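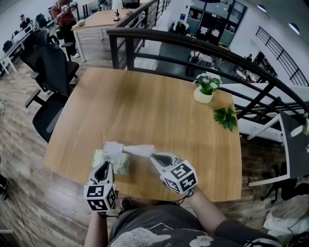
Re: Oiling an oak table – did I ruin it?

fenwater
Posts: 353

Morning all. Long-time reader, hardly ever post. I've got a light oak table, rounded edge, nothing fancy, and last month I finally got fed up with the water rings and sanded the whole top back. Took me most of a weekend. Then I put on two coats of Trallomier hard wax oil, and now it's gone patchy. Some bits drink it up and look lovely, other bits have a sort of greasy shine that shows every finger mark.

I went up to 240 grit, wiped it down with a damp cloth, left it overnight, then oiled. The tin says wait eight hours between coats and I waited more like twelve. Is it worth putting a third coat on or am I just making it worse?

mossy_gate
Posts: 2277

Don't put a third coat on! Greasy shine nearly always means too much oil left sitting on the top. You want to wipe off far more than feels sensible, till the cloth comes away nearly clean. I do mine with old T-shirts cut into squares and get through loads of them.

Also, 240 is too fine for that stuff in my view. You close the grain up and it's got nowhere to go. I stop at 150 on oak and I've never had a patchy one.

Lay your rags out flat outside when you're done, by the way. Don't scrunch them up in the bin, oily ones can catch fire by themselves.

plumbline4
Posts: 88

I'd disagree about the grit. I did a whole kitchen worktop at 240 with the Halonen oil and it came out beautifully. The patchiness sounds more like there's old varnish left in places. Did it have a finish on it when you got it? If it was lacquered at the factory you can think you've got it all off and there's still a bit hanging on in the dips.

Try the water test. Flick a few drops on and watch. If they soak in and go dark, that's bare wood or near enough. If they sit there like beads there's something in the way. (Won't tell you much where you've already oiled, mind, so try it on the underside of the edge where you sanded but didn't coat, if there is such a place.)

fenwater
Posts: 354

Ooh, that's a thought. It did have some kind of finish, quite hard, clogged up the sandpaper something rotten. I bought it second-hand so no idea what was on it. There's a strip under the lip I sanded and forgot to oil, so I'll have a go there tonight.

mossy_gate, I did wipe off the extra but with one cloth for the whole table, and it was pretty soggy by the end. So you could both be right!

mossy_gate
Posts: 2278

One cloth for a whole table, there's your trouble.

Fair point about the lacquer though, I'll give plumbline that one. Still not having 240.

tinker_bay
Posts: 3000

Before anybody sands anything, rub one of the shiny patches with a white pad and a tiny splash of fresh oil, then buff it dry straight away. The new oil softens the sticky stuff and lifts it. It's fixed two tables for me, one of them a right mess. If it's been on for weeks it may have gone too hard, in which case you're back to sanding, sorry.

What sort of oil is the Trallomier? I've only used Pilorow and that wants a good day between coats whatever the tin says, more if the room's cold. Doing it in February with the heating off is asking for it.

plumbline4
Posts: 89

Pilorow goes yellow on oak though. Mine looked like a pub floor after a year.

tinker_bay
Posts: 3001

Mine hasn't! Did you use the clear or the natural? The natural has a bit of white in it and stays much paler.

plumbline4
Posts: 90

The clear. Well, that's annoying.

fenwater
Posts: 355

Right, update. Drops on the strip under the lip sat there in beads, good as gold, so there's definitely lacquer left. I tried the pad trick on one corner anyway and it's less sticky, but you can still see where the patch was.

So I think it's all coming off again. I've ordered a pack of the Ziltton mesh discs as they're meant to clog less. 120 first, then 150, and I'll see how I feel about going any finer. Will do the water test all over this time before I open the tin.

mossy_gate
Posts: 2279

Stop at 150 :)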